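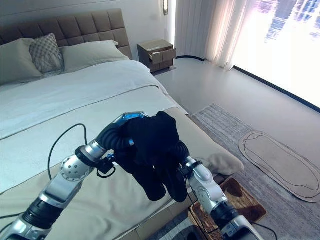

Fig. 4 – Black cloth item gathered at the top, ends hanging

4. Clearing and making up the bed

This section covers the bed in each Eltby unit. Do it after the windows are open and before any vacuuming. Allow 25 minutes for a full change, or 15 if only the top sheet is being swapped.

4.1 Clear the bed

1. Pick up anything left lying on the bedding, one item at a time. Gather it from the top and let the rest hang, so small things in the folds drop onto the bed and not down beside the mattress.
2. Check pockets, cuffs and hems. Coins and hair clips go in the dish by the door.
3. Keep darks away from whites. New black fabric can mark a pale sheet if it is left sitting on it damp.
4. Put guest belongings on the chair. Don't fold them into a drawer, even if the drawer is empty.

Caution: Don't shake items out over the bed. Take them to the balcony.

4.2 Strip the sheet

5. Pull the basket partly out from under the bed. Leave the back half tucked in or you will trip on it.
6. Free the sheet at the foot end first, then work up one side. Fitted sheets tear at the corner seam, so lift the mattress corner a little and slip the elastic off.
7. Roll the sheet towards the middle as you go.

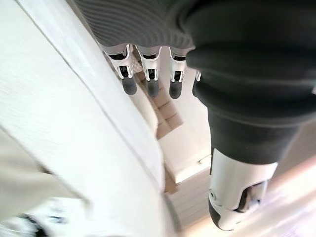 8. Drop the rolled sheet into the basket in one go. Pillowcases go in last, turned inside out.

Note: The basket holds one change of linen. A second sheet will fit, but it pushes the rim up against the bed rail and wears the weave. Use the Hata trolley bag for anything extra.

4.3 Make up with fresh linen

9. Lay the clean sheet across the mattress with the wide hem at the head end.
10. Hold the edge with one hand and smooth away from yourself with the other. Work from the centre out.
11. Tuck the foot, then the sides. Leave 20 cm folded back at the head.
12. Slide the basket in until its front is level with the bed rail.

Caution: Wipe the rail with a dry cloth only. Spray cleaner dulls the colour – Boateng will not replace a rail damaged this way.
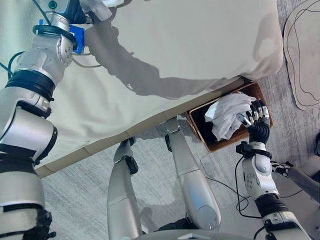 Can clean linen be kept in the basket between guests?
Keep clean linen on the hall shelf. The basket is for used sheets and pillowcases, and it should be emptied the same day.

4.4 Before you leave the room

13. Look under the bed, including the wall side.
14. Carry the used linen to the Plunex machine in the laundry. Whites go through on their own, warm wash, no softener.
15. Initial the room sheet. If the mattress protector is stained, write that on the sheet as well and tell Jalen Doucet before the next booking.

Section revised 2024-08-03 by Bongani Sithole. Mattress turning is in section 5.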